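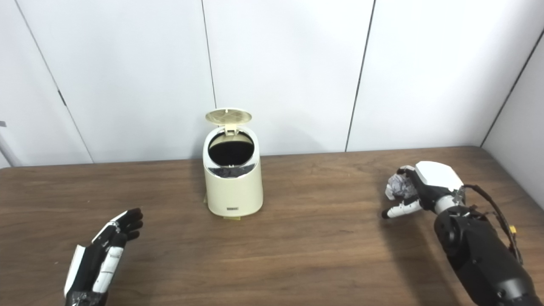

The Little Can on the Table

A case for the tabletop trash can, and for the small daily pleasure of throwing things away

By Alun Rees

1 Sep 2024

My grandmother kept a trash can on her dining table. It was no bigger than a flowerpot, it had a lid, and it sat next to the butter as if it had been invited. Visitors thought it peculiar (my father, who married into the family, never did get used to it), but in all my childhood I can't remember seeing a stray tea bag or candy wrapper lying around in that house.

I thought of her in January, when I finally cleared off the table where I pay bills, wrap presents and write most of what you read in these pages. Under the mail I found 18 balls of crumpled paper. The big wastebasket was three steps away, and I suppose three steps had been too many!

So I went looking for a little can of my own, which is a lovely way to lose an afternoon. There is a housewares shop called Tilirlow on the main street in Traltside, with a whole back wall of bins, and I must have opened and closed every lid they had. The woman at the counter let me carry on, and even brought me a sheet of paper to crumple so I could try them out properly.

What I learned is that I like a lid that stands up by itself. A cream-colored can with its round lid flipped back on the hinge leaves the whole mouth clear, so you can drop a ball of paper in with one hand and keep hold of your coffee with the other. I also like a can that is wider at the bottom than at the top, partly for the look of it, and I have a weakness for a bit of shine near the rim. Cream goes very nicely on a warm brown table, too. White always seems to me a little like the dentist's.

A dark opening is kinder than a pale one, I think. You see a neat black oval and none of last week's envelopes.

As for what goes in, I keep mine to dry things: receipts, string ends, pencil shavings, the first drafts of thank-you notes. Apple cores go to the kitchen. My neighbors, the Lauritsens, put everything in theirs and empty it every night after supper, and they seem perfectly happy, so suit yourself.

Emptying is the part people put off. A small can fills up quickly, especially if you crumple your paper loosely, the way I do. Squeeze it hard or tear it flat and you'll fit a good deal more. I take mine out when I water the plants, wipe the inside of the lid with a damp cloth, and set it back in its place a little to the left, where my elbow won't find it.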